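Pay off the dull debts before you buy the shiny things

Jun 13, 2019

Every spring I get the same question from readers, and this May it came more often than usual. They have a bit of money left over at the end of the month, they have been reading about gold, and they want to know whether to buy coins, bars or a fund that holds the metal for them. I write back and ask what they owe. Most of them do not answer that part at first, and when they do, the answer is usually a credit card.

My view is simple and I have held it for a long time. A person who carries a balance on a card at the usual rate of interest has no business buying gold, silver, shares or anything else until that balance is gone. I know this is unpopular with people who sell gold, and with a fair number of people who own it. I own a little myself. I bought it after the last of my own debts was cleared, and I would give the same advice to anybody in my family.

Take a reader who wrote to me last month. She owed £2,582 on a card and had £1,492 in an easy-access savings account paying next to nothing. She wanted to move the savings into small gold coins because she did not trust the bank. I can understand not trusting the bank. But the bank that held her savings was the same bank that held her card, and it was charging her many times what it paid her. Every month she left things as they were, she was lending the bank her money cheaply and borrowing it back at a high price. Buying coins would have left the card exactly where it was and added a dealer's margin on top.

I suggested she keep a small cushion, put the rest towards the card that day, and then send the card whatever she had meant to spend on coins. She was not pleased. She said that gold might go up. It might. It might also go down, and it pays no interest while you wait to find out. The interest on the card is certain.

The usual objection is that gold is a form of insurance, and that nobody cancels their house insurance to pay off a card. I think this mixes up two things. House insurance costs a small sum and pays out a large one if the house burns down. Fifteen hundred pounds in coins costs fifteen hundred pounds, and if things go badly it may be worth somewhat more or somewhat less. For a household with debts, the likely emergencies are a broken boiler, a car that fails its MOT or a few weeks without work. Cash deals with those. So does having an empty card with room on it, though I would put cash first.
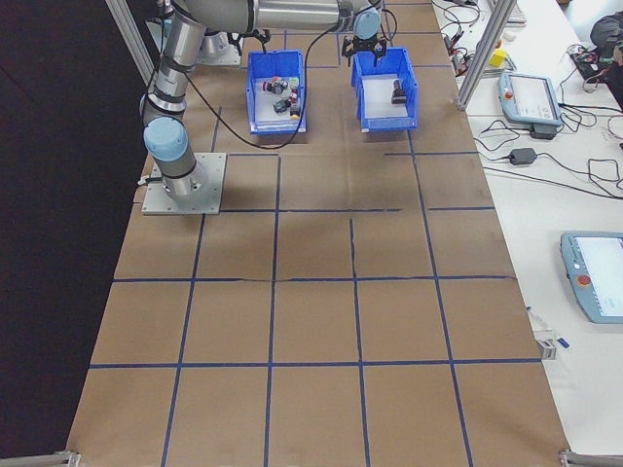

A robotic arm over a table marked out in squares with blue tape.

Then there is work. A lot of the letters I get mention it somewhere, often in the last paragraph. People worry that their job will change or go altogether, and they want something solid put by in case it does. I take that worry seriously. I worked in the accounts office of a packaging firm in Bosammont for many years, and the office I left had far fewer desks than the one I joined. But think about what a job loss does to somebody with a card balance. The minimum payment still falls due. If the savings are in coins, the coins have to be sold, probably in a hurry, to whichever dealer will take them. Lower monthly commitments are worth more in that position than anything in a drawer.

I should say something about the schemes that let people buy metal in small monthly amounts. Vendska is the one readers ask about most, and Flinetti is the other. You pay in a fixed sum, they buy a slice of a bar for you, and it is kept in a vault. I have no complaint about either as a business. The charges are set out clearly enough if you read to the end of the page. My complaint is with how easily the payment becomes a habit that sits beside the debt. Two of the people who wrote to me this year had been paying into a plan for well over a year while making only the minimum payment on a card. Neither of them had thought of it as borrowing to buy gold, but that is what they were doing.

When I put it to people that way, most of them see it. Ask yourself whether you would take out a loan at card rates and spend it on bars. If you would not, then holding bars while you owe the same sum on a card should bother you just as much. The order in which you did the two things makes no difference to the sums.

There are exceptions. If your only debt is a mortgage at a low rate, I do not think you need to clear it before you own anything else, or none of us would start saving until we were sixty. A student loan is a different sort of debt again, and for many people it is closer to a tax. An interest-free card is fine as long as you know the date the offer ends and have the money ready for it. And if your employer will match what you pay into a pension, take the match, whatever else is going on. That is part of your wages.

Inherited coins are harder. A man wrote from Fleury to say that he had his grandfather's sovereigns and a car loan, and he asked whether he had to sell the one to pay off the other. I told him no. He did not buy them and they mean something to him. I did say that he ought to have them valued properly, put them on his home insurance by name, and stop counting them as savings if he is never going to sell them.

For everybody else, I would do it in a plain order. Keep a month's bills in cash. Pay the dearest debt first, then the next. Build the cash up to three months or more. After that, if you still want gold, buy a modest amount from a dealer who will quote you a buying price and a selling price on the same call, and compare the gap between them with at least one other dealer before you hand anything over. Write down what you paid and keep the receipt away from the coins.

Some readers will say this takes too long and that the price will have run away by the time they are ready. People have told me so in years when the price rose and in years when it fell. The metal will still be on sale when the card is paid off, and you will be buying it with your own money. The reader with the £2,582 balance wrote again last week, by the way. She has paid off more than half of it and is still cross with me about the coins.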